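Setting Out a Long Table
4 min read

In November I assumed responsibility for the long worktable in our shared premises at Trernar. I wish to record how the surface has been prepared, as several readers have written to ask about the brown paper and the tape.

The paper came from Zornska on a roll 1000 millimeters wide. It is unrolled from the far end, smoothed by hand and fastened on the underside. Emil Thaler, my predecessor, preferred a washable cloth, but cloth shifts under a bowl when the bowl is picked up, and tape does not hold well on it. The cost of the first roll was entered at 185, tape excluded.

The tape is dark blue. The lengthwise lines are laid first, followed by the crosswise lines, so that the surface is divided into rectangles. I recommend pressing each crossing firmly with a thumbnail. Corners that are left alone begin to lift within a few days, and the paper tears when they are pulled.

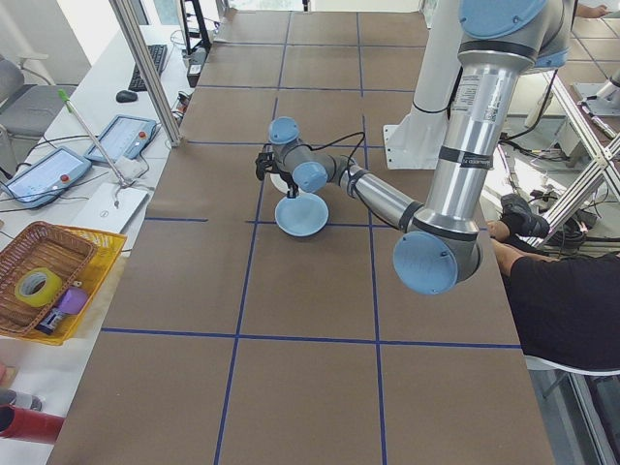
Small items are to be placed with reference to the lines. The light blue bowl is ordinarily kept near a crossing, where its position is easy to restore after the table has been cleared. Larger articles may occupy a full rectangle. Shoes are permitted on the paper provided that the soles have been brushed – a point on which Réjean Grewal and I have corresponded at some length.

Worn paper should be replaced in full. I attempted a patch once, and the raised edge caught everything that was slid across it. The old sheet may be folded inward, tape included, and discarded.

A second roll has been ordered from Dirkau under reference 3697. I shall report on its weight and finish when it has been in use for a month.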